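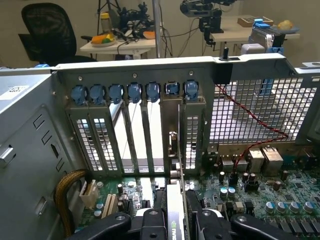 Chapter 7

Moving Air: Ventilation in Enclosures and Small Rooms

Any enclosed space that contains a source of heat will grow warmer until the heat leaving it equals the heat being produced inside it. This principle applies equally to a larder, a boiler cupboard, a greenhouse and a lecture theatre, and it is the starting point for all the work in this chapter. Heat may leave through the walls by conduction, but in most practical cases the greater part is carried away by air, and the designer's task is to provide a path by which that air can enter and leave. The path is made up of openings, and openings differ a great deal in character. The rear panel of a desktop computer case offers several kinds within a small area: a square mesh grille in a honeycomb pattern, expansion slots closed with vented covers, and slots left with no cover at all. Each presents a different resistance to the air, and a calculation which treated them all as plain holes of the same outline would give the wrong answer.

The previous chapter dealt with heat passing through solid materials. The methods developed there remain valid and will be needed again, but they assume that the air on each side of a wall is still and evenly mixed. In this chapter that assumption is set aside. Students should be confident in the use of thermal resistance, and should be able to convert between watts and kilojoules per hour, before going further.

Aims of the chapter

By the end of this chapter the student should be able to:

define free area and distinguish it from face area;
explain the difference between natural and forced ventilation;
estimate the flow of air needed to hold an enclosure at a given temperature;
recognise a short circuit in an air path and suggest a remedy;
read a manufacturer's pressure and flow curve for a small fan.

7.1 Face area and free area

The face area of a grille is the area of its outer outline. The free area is the total area of the holes through which air can pass. The ratio of free area to face area is always less than one, and is usually stated as a percentage. A grille with thin bars and wide holes has a high percentage; a grille with thick bars, or one backed by insect gauze, has a low one.

Free area is the quantity that matters in calculation, but it is the face area that is most easily measured and most often quoted on drawings. Confusion between the two is the most common error in student work on this subject. Where a drawing gives a single figure without saying which is meant, the student should state an assumption in writing before proceeding.

The shape of the holes also has an effect. Air passing through a sharp-edged hole draws together into a narrower stream on the far side, so that the opening behaves as though it were smaller than it is. This is allowed for by means of a discharge coefficient, which is introduced in Section 7.4. Until that point, all openings will be treated as ideal.

7.2 Natural ventilation

Warm air is less dense than cool air at the same pressure. If an enclosure has one opening near its base and another near its top, and the air inside is warmer than the air outside, a steady flow will be set up, entering at the lower opening and leaving at the upper. This is known as the stack effect. Its strength depends on the vertical distance between the openings and on the difference in temperature between inside and outside.

Wind provides a second driving force. Air striking the side of a building raises the pressure there and lowers it on the sheltered side, and openings on opposite walls will allow a current to pass between them. Wind is variable in both strength and direction, and a design which depends on it must also be safe on a calm day. For this reason the stack effect alone is normally taken as the basis of design, and any contribution from the wind is regarded as a margin.

Case study: the seed store at Trelow

The seed store at Trelow is a single-storey building of rendered block with a shallow pitched roof. It holds 2,949 trays on fixed racking, together with 2 dehumidifiers which run day and night. When the building was first brought into use, the dehumidifiers and lighting together released 283 watts, and the only openings were a pair of louvred vents set side by side beneath the eaves of the north wall.

Records kept through the first summer showed that the upper racks were consistently warmer than the lower ones, and that the air near the floor hardly moved. The two vents had ample free area for the flow required. The fault lay in their position. With both openings at the same height, there was no vertical distance between inlet and outlet, and such air as did enter passed directly from one vent to the other. An air path of this kind, which joins inlet and outlet without crossing the space to be cooled, is called a short circuit.

The remedy was simple. One of the vents was blanked off, and an opening of the same size was formed at floor level in the south wall, with a hinged flap which could be closed in frost. The work was finished in March, and the following summer the difference between the upper and lower racks was much reduced. No fan was installed.

Two lessons should be drawn from the Trelow case. Total free area is of little value unless the openings are placed so that air crosses the heated region. It is also possible to improve the ventilation of a space by closing an opening, provided that the opening closed is one which was feeding a short circuit.

7.3 Forced ventilation

Where natural flow is too weak, a fan may be used. A fan may be arranged to blow air into an enclosure, so that the pressure inside is slightly above that of the surroundings, or to draw air out, so that it is slightly below. In the first arrangement air leaks outwards through every gap, and dust can be controlled by a single filter at the inlet. In the second, air leaks inwards through every gap, including those with no filter.

A fan does not deliver a fixed flow. As the resistance of the air path rises, the flow falls, and the relation between the two is given by the fan's characteristic curve. The worked problems at the end of this chapter use the published curves for two imagined duties: a drying cabinet, the Bestano, and a ventilated display case, the Mato. In each the student is asked to find the operating point, at which the curve of the fan meets the curve of the enclosure.

Exercise 7A

1. A grille has a face area of 500 square centimetres and a free area of 283 square centimetres. Express the free area as a percentage of the face area.

2. Explain why a store with two high-level vents may be poorly ventilated even in cool weather.

3. The Mousavi reading room is ventilated by low inlets on one side and a roof outlet. A bookcase is to be placed in front of the inlets. Describe the likely effect on the flow of air, and propose two changes to the layout which would avoid it.

4. Sketch the path of air through a kitchen larder with one low opening and one high opening on the same wall. Mark any region in which the air is likely to remain still.

Answers to the numerical questions are given at the back of the book.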